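Skaltisberg Opens a Free Ribbon-and-Book Gift Table for July

Readers can learn to tie up a book without paper, tape or scissors

SKALTISBERG, July – Brorer, the independent bookshop on the lower square in Skaltisberg, is opening a free gift table for the whole of July. Anyone with a book to give can sit down, pick a length of satin ribbon and learn to tie it up by hand, whether the book came from the shop or from a shelf at home.

The table grew out of a small trial at the shop last winter, when customers were offered ribbon in place of wrapping paper. People liked it so much that they stayed to tie second and third books, and a few came back with their kids (one family brought a whole bag of picture books for a school fair!). The shop has now put in 800 yards of ribbon for the month, in light blue, cream, dark green and a deep brick red.

"A book already has a front that somebody worked hard on," said Nandi Baloyi, who owns Brorer and will be at the table most mornings. "I love it when you can still see the cover and there's a bow sitting on it. You hand it over and the person knows right away what they're getting, and they still get to pull the ribbon."

Hardcovers are the easiest to learn on. They lie flat, the corners hold the ribbon in place, and the boards don't bend when the knot is pulled tight. Large music and photo books work especially well, with plenty of cover left showing on each side of the band.

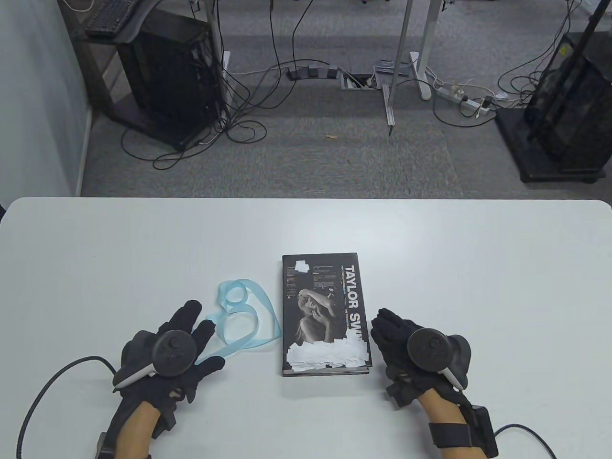 The basic tie takes a couple of tries to get right. The ribbon goes across the front the short way, crosses at the back with a half twist, and comes up over the top and bottom edges to meet in the middle. Beginners tend to pull too hard at the twist, so the table staff will show how to hold it flat with one finger while the other hand brings the ends around. Paperbacks get a looser version with a single band and a side bow, which keeps the covers from curling.

Short lessons will run every morning the shop is open. Each one lasts 30 minutes and covers 2 ties, the classic cross and the side bow. There is no sign-up, and it's fine to arrive partway through and catch up. In between lessons the table stays open for anyone who wants to practice or just needs a ribbon in a hurry.

The ribbon comes from Giltov, a small haberdashery across the square, which is also lending its sample books so visitors can see and feel the different weaves before choosing.

"Satin is slippery and people get cross with it at first," said Nobuhle Visser of Giltov. "Then the loops fall into place and they're thrilled. We picked a softer satin for this, one that will lie down nicely on a cover and can be ironed and used again."

Reusing ribbon is very welcome. A basket by the door will take clean lengths of any color, and anything long enough to go around a book will be pressed and put back on the table.

The gift table is at the back of Brorer, next to the music and film shelves, and can be reached without steps from the side entrance. Children are welcome with an adult. Ribbon is free for up to 2 books per visit, and extra lengths can be bought at Giltov.

Schools and reading groups that would like a lesson of their own can ask for Nandi Baloyi at the shop counter.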